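El club de robótica Anora busca gente para el curso que empieza en mayo

Se ofrecen plazas en Ultura, el proyecto estudiantil con el que llevamos dos cursos intentando que una máquina aprenda a doblar la ropa. Cualquier madre del barrio lo hace mejor y más rápido, y encima mirando la tele. Aun así, insistimos.

El trabajo consiste en coger la pinza de mano, agarrar un trapo, doblarlo, deshacerlo y volver a empezar. Cada participante graba unas 50 repeticiones por tarde. Después se revisan y se descartan las malas, casi siempre con discusión. Quien venga a programar también programará, pero primero pasa por la mesa, como todos.
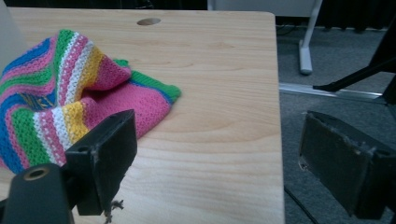 La pinza y el paño de rayas, sobre la mesa de trabajo.

Pedimos tener 16 años cumplidos, dos tardes libres por semana y una tolerancia razonable al aburrimiento. No hace falta saber Python. Saber doblar una sábana bajera se valorará muchísimo, porque en el equipo actual no hay acuerdo sobre cómo se hace.

Ofrecemos 21 plazas, un certificado con sello, acceso al taller y merienda, cuya calidad depende de a quién le toque comprarla. Sueldo, ninguno. El equipo que salga de aquí irá a la competición Nikolaidis, donde el año pasado quedamos penúltimos y lo celebramos bastante.

Para apuntarse, dejad en la secretaría del club una hoja con nombre, edad, tardes disponibles y un párrafo sobre algo que hayáis desmontado, indicando si volvió a funcionar. El plazo termina el 8 de octubre de 2018. Las cartas de motivación con la palabra «apasionado» se leen las últimas.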